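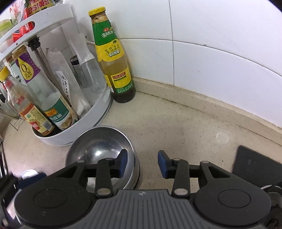 The corner of the kitchen counter, white tile and all.

16th November

So I have given up recipes. Not cooking, just recipes, and only until February, when I'll let myself open a cookbook again. I've been at it for 13 days and I have opinions!

It started because I finally looked at my saved recipes folder. I use an app called Puvance, which keeps a running total in the corner of the screen, and mine said 1,581. I scrolled for a whole evening with a cup of tea going cold next to me and found that I'd cooked maybe a handful of them. There were four different lentil soups from four different years, all saved with the note "try this weekend." I have never made lentil soup in my life.

The rule is simple. I go to the store, buy what looks good or what's on sale, come home and cook it with whatever I already have. I can look up safety things (how hot chicken needs to get, for instance) but I can't look up what to do with it.

The first few nights were rough. I made a cabbage thing that was mostly water. Then I made a second cabbage thing, with the heat way up and the lid off, and it was so good I ate it standing by the stove and had to make toast for the actual dinner part. Salt earlier, more heat, leave it alone – I must have read that in hundreds of recipes and it never went in.

Rice I still can't do by eye. I tried the finger trick, where you measure the water up to your first knuckle, and got porridge. It went into a pan the next day with an egg and scallions and way too much chili oil, and that was fine, so I'm calling it a draw.

I've been shopping differently too. Greso, the little grocery place past the bus stop, puts out a crate of odd vegetables near closing, and I used to walk straight past it because nothing in there ever matched my list. Now there's no list! Last week I came home with two fennel bulbs, a bag of soft tomatoes and a squash I couldn't name. The squash is still sitting in the pantry. I'm a little scared of it.

Baking is the big exception, by the way. I tried biscuits from memory and they came out like coasters, so flour is back under recipe law for now.

Next up is soup from scratch, and yes, it's going to be lentil. If you have a way of doing them that doesn't involve measuring anything, leave it in the comments, but keep it vague or I'll have to look away.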